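Putting the cubby shelf to use

The cubby shelf in the front room has been up since January and until this month it held almost nothing. I bought it from a couple in Stanumthorpe who were moving to a smaller place. They wanted 130 for it, which seemed fair for solid pieces with no water stains. Getting it home took longer than buying it. Danilo Ignacio lent me his van and the two of us walked it up the steps on a moving blanket.

After that I put a plant on top and stopped. I think a lot of people do this. The top of a shelf fills itself and the compartments stay bare, and all the small stuff goes on living in kitchen drawers and grocery bags.

What I had to find room for

Mostly little things. Game pieces, beads, clips, bottle caps my nephew is saving, the spare pegs for a board game we lost the board to. I kept them in a big Herrero cookie tin and every time someone wanted one thing the whole tin got dumped out on the rug. The cubbies are open at the front, so I couldn't just pour it all in there. It needed containers.

I looked at the fitted bins from Liltisel first. A full set came to 286 with shipping, more than twice what I paid for the shelf, so I closed that page. I went with open round containers instead. You can see into them from above and a hand fits inside without tipping anything over.

I tried the first one on the shelf before sorting anything else, to see if it got in the way. The top stayed as it was, with the plant and the glass jar at one end.

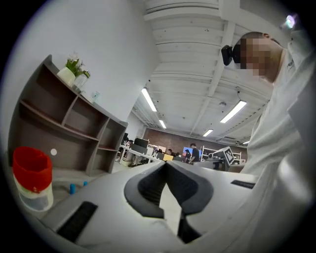
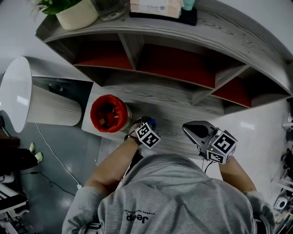 How I sorted

I started with the big tin and did one kind of thing at a time. Small colorful pieces went together whether or not they came from the same game. My first attempt was to keep every game separate and I gave up on it after 38 minutes, with most of the rug still covered. Anything broken went in the trash. Anything I couldn't identify went into an envelope, and if no one asks for it by summer that goes too.

The containers sit near the front of the shelf. Pushed to the back they disappear in the shadow and you end up feeling for them - I tried it both ways. I haven't put lids on and I don't plan to.

What's left

The paper. I have a stack of manuals and school forms that would fit in one of the cubbies lying flat, but they slide. There's a secondhand office store over in Idumley that sells letter trays for 6 each and I'll measure before I go this time. The openings looked wider to me than they are and I already had to return one basket.

I also want to move the plant. It does fine up there, but watering it over a shelf full of cardboard game pieces makes me nervous, and the windowsill is free now that the herbs are done.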